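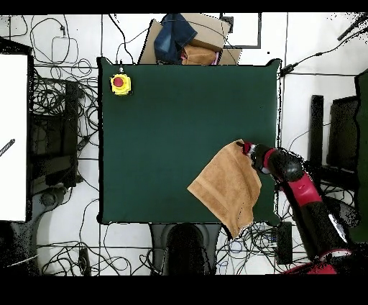 ## Who we are

Hi, and welcome to Setiawan! We make feed supplements for horses, and we make them in small batches because that's how we started -- in my mother's kitchen, with one cranky old gelding as our only customer. His name was Ratier, he was 18, and he left half his dinner in the bucket every single night.

I tried everything on the tack shop shelf. Most of it smelled like a vitamin bottle and he wanted no part of it. So I started mixing my own pellets with alfalfa, a little molasses and fenugreek (he went nuts for the fenugreek!), and after a while people at the barn were asking for a bag to take home.
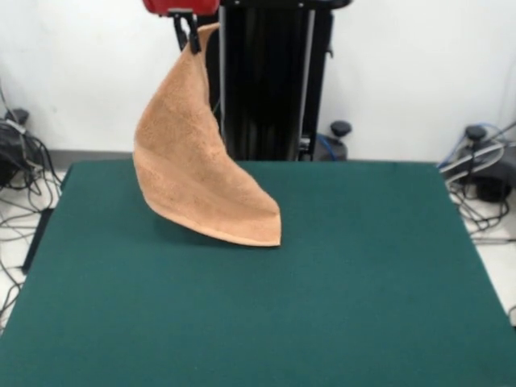
**Tan terry-cloth towel**
*Held by one corner in a black gripper*

These days there are eight of us, and we ship to 300 barns. Our best seller is still Gadeo, the everyday pellet, and it's pretty close to what Ratier used to get. Draltance is the newer one, a salt and electrolyte mix for horses that work hard in August and come in soaked.

Trilok Nautiyal answers the phone most mornings. He's kept horses longer than I have and he'll tell you if you don't need what you're about to buy, which my accountant has mentioned to me more than once. Call him before you order if your horse is picky, or on any kind of medication -- and check with your vet too, please. Samples come in two-pound bags and you only pay the shipping.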